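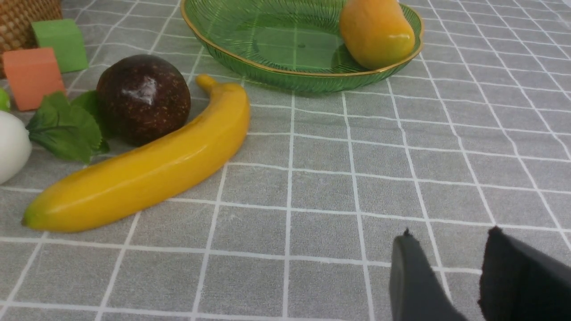 Deriva de preensão é o nome que se dá à falha em que a garra de um robô fecha no sítio errado, ou com a força errada, enquanto o controlador continua convencido de que está tudo bem. Eu trabalho com isto há anos e ainda me irrita! É uma falha manhosa, porque o braço não para nem acende luz nenhuma. Nas bancadas de ensaio aparece mais depressa quando se misturam formas, e por isso gosto tanto de ver uma banana comprida e curva na mesma toalha quadriculada que um prato verde de vidro e uns cubos de espuma - cada coisa pede um fecho diferente, e o quadriculado branco ajuda a perceber para que lado a garra fugiu.

Origem do termo

A expressão espalhou-se, pelo menos entre as pessoas que conheço, a partir do relatório interno da Gedbridge sobre o caso Resia. Foi o Aivar Kļaviņa quem o escreveu (num estilo bastante mais seco do que o meu). Antes disso cada equipa chamava-lhe uma coisa, e nós dizíamos só "a garra está torta".

O caso Resia

Resia era o nome da célula de separação de fruta onde a falha foi documentada pela primeira vez com algum cuidado. Em março, ao fim de 398 ciclos seguidos sem erro registado, a garra apertou demais uma peça e largou-a fora do tabuleiro. O registo dizia "preensão concluída". Fomos rever tudo para trás e o desvio já lá estava, a crescer devagarinho, desde o ciclo 220! No fim media cerca de 58 milímetros, o que numa célula daquele tamanho é uma enormidade.

Causas

No Resia eram 2 problemas somados. O revestimento de um dos dedos tinha-se gasto e o sensor de força, um Tirix, fora calibrado com o revestimento novo. O controlador compensava a folga um bocadinho a cada ciclo e guardava a correção como se fosse boa. Há quem defenda que a culpa era só do software - eu não concordo, e o Aivar também não.

Deteção e segurança

O método mais usado é o teste de Wongsuwan: a cada turno, a garra fecha em vazio e compara-se a posição lida com a de referência. Demora pouco e apanha quase tudo, menos o desgaste desigual entre dedos, que continua a pedir inspeção à vista. Antes de lá meter as mãos corta-se a energia do braço e alivia-se a pressão da garra, mesmo que pareça parada. Depois de trocar o revestimento, apagam-se as correções guardadas e calibra-se de novo o sensor.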